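Hand-eye coordination

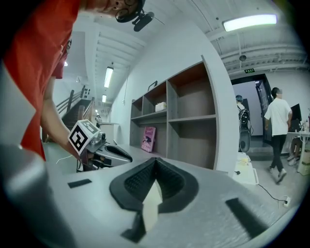 A person leaning over while holding a hand-held gripper

Hand-eye coordination is the use of sight to guide movements of the hands. It is needed for writing, cooking, sewing and most ball games.

Infants begin to reach for objects they can see at the age of 4 months or so, and the skill keeps improving through childhood. The eyes usually reach a target before the hand does — in copying tasks they often move on to the next item while the hand is still finishing the last.

Poor eyesight, tiredness and alcohol all reduce accuracy. Damage to the parietal lobe can cause optic ataxia, in which a person sees an object clearly but misses when reaching for it.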